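Open house at the Fistier textile care workshop, Jukberg

Posted 11th August

The bus from Giner lets you off at the bottom of the hill, and the workshop is the second building after the bridge, in what used to be the offices of the Lo dye works. Doors opened at ten. I got there a little after and there was already a line at the coat rack.

Fistier does two things. In the front rooms they clean, mend and store clothes for people who pay a yearly fee, and in the back they run short courses on the same subjects. The open house covered both. Entry was free and you could walk through in any order, though most people followed the tape on the floor.

The storage room comes first. It is long, dim and kept cool. Winter clothes come in during spring and go out again in fall, so in summer the shelves are close to full. The sheet by the door gave the stock at the end of July as 1,108 pieces, most of them knitwear. Everything lies flat in cotton bags with a paper tag tied to the drawstring. Coats are the exception and hang on a rail at the far end. I asked about moths and was told they freeze anything wool for several days before it goes on a shelf.

Mending is next door, with better light. Two people were working at the long table, one on a cardigan elbow and one on a jacket lining. A price list was pinned up. Small holes are charged by the hole and cuffs by the pair. There was a basket of finished practice squares you could handle, and the difference between the early ones and the later ones was easy to see.

The part I had come for was the folding session, led by Chia-jung Chiang, who has taught the course since it started. She talked for maybe twenty minutes and then let people try things for themselves. Her main point was that thick knits should be folded fewer times than you think. A heavy sweater folded into a small block gets hard creases at the shoulders, and a looser rectangle takes up more shelf but comes out ready to wear. Sleeves go across the back first, one over the other, then the hem comes up to the collar. She also said to work on a cotton sheet if you are doing it at home, since a bare table drags on the knit and a blanket leaves fluff on it. Dark things show every bit of lint, so those get brushed before the last fold.

Lifting was harder than folding. If you pick up a heavy knit by one point the whole weight pulls on that point, and she wanted people to slide a hand under the middle. Most of us forgot this right away.

Courses run again in the fall, with up to 100 places across all groups. Storage members get first pick. Tea was in the yard, and the last bus down leaves earlier than the timetable at the stop says. 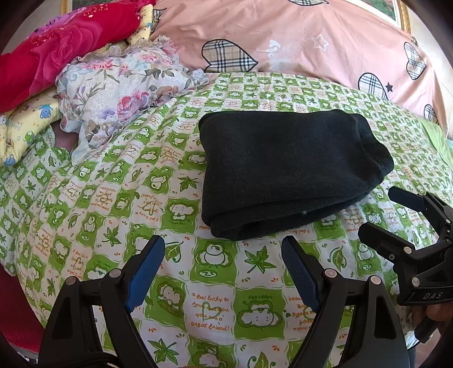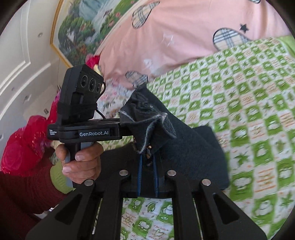
Dark clothing on the green and white sheet, Fistier open house, Jukberg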